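Why is the phone cord curly?

Have you ever used a phone with a cord? Go on, give one a gentle tug!

The part you hold is the handset. Your voice turns into tiny electric signals, which whizz down wires inside the cord to the rest of the phone. A straight cord long enough to walk about with would tangle round your feet. So the wire is wound into a springy coil! Pull it and it stretches, let go and it shrinks back.

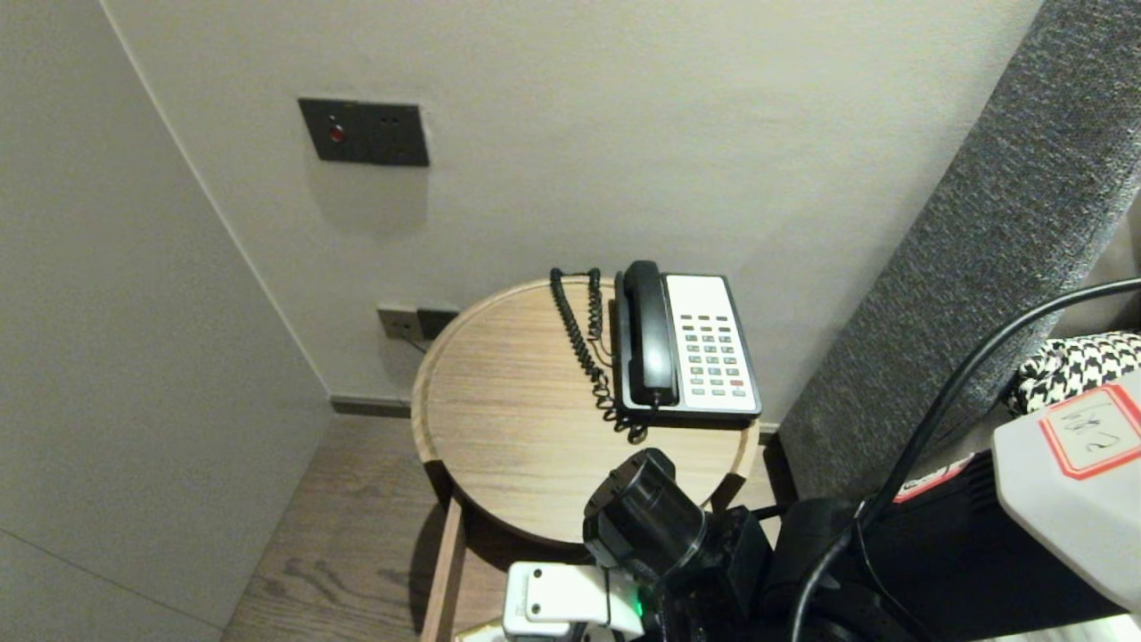 A desk phone with a black coiled cord. Follow the loops with your finger!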